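Home | Projects | Student Reports | Labs | Contact

Print this page | E-mail this page

Setting Up and Looking After the Plate Cell
Student project report, Holtstead

When I signed up for the automation project in January, I thought I would spend the term writing clever programs. Most of it went on teaching positions, wiping down stands and learning to be patient, and I ended up enjoying that a good deal more than I expected. The cell is a small one: an arm, a plate machine, and stands where plates wait their turn. My job was to get it running without dropped plates and to leave notes for whoever comes next.

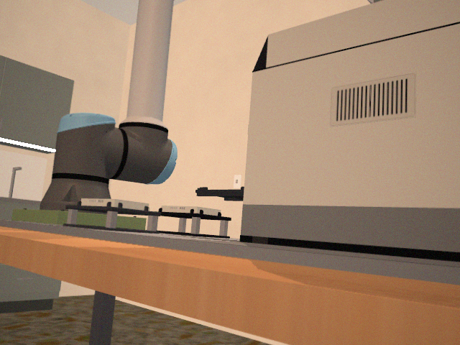 Teaching the arm starts with the stands, and I would urge anybody taking over to do them before touching the machine at all. If a stand has been nudged even slightly, every position after it will be wrong, and you will blame the program (I certainly did, for most of an afternoon!). Each of the two raised stands has small black tabs that hold its plate in place, so a plate that is seated properly sits down flat on the shelf. Check the tabs first. I also kept clear of the black bracket that reaches out from the machine, and taught a waypoint well above it before doing anything else.

My notes call that waypoint Higuchi, after the street I grew up on, and the name has stuck in the program. The arm goes there before and after every plate. It costs a little time on each run, but I slept better.

Once the stands were right I moved on to the front of the machine, where there is less room and the wrist has to come in low beside the plate. I ran this part at slow speed with one hand near the stop button — please do the same — and corrected the approach 6 times before I was happy with it. 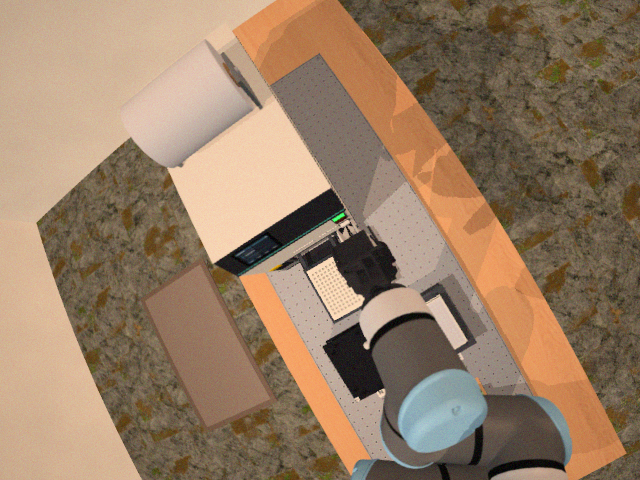

Weekly care

Wipe the gripper fingers with a dry cloth and look at the tips. Open and close them a few times and listen. Run the Higuchi move with no plate, then lower the open fingers over the stands and see that they line up. In my last long test the cell made 233 plate moves, and I had to step in for only one of them, when I had put the plate in crooked myself.

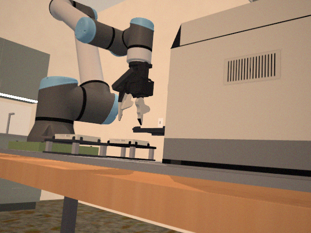
Marius Surdu

I want to thank everyone in the Rostville workshop who lent me feeler gauges and a great deal of time. If I had another term, I would write a proper routine for recovering after a stop, as at present you have to jog the arm clear by hand and start the list over.

Print this page | E-mail this page

Comments (3)

mistex_fan: Lovely write-up, Marius. Do you re-teach everything after moving a stand, or only that stand?

Marius Surdu: Only that stand, and then one slow run through the whole list to be safe.

pat132: We had the same trouble with crooked plates. Thanks for the tip on the tabs!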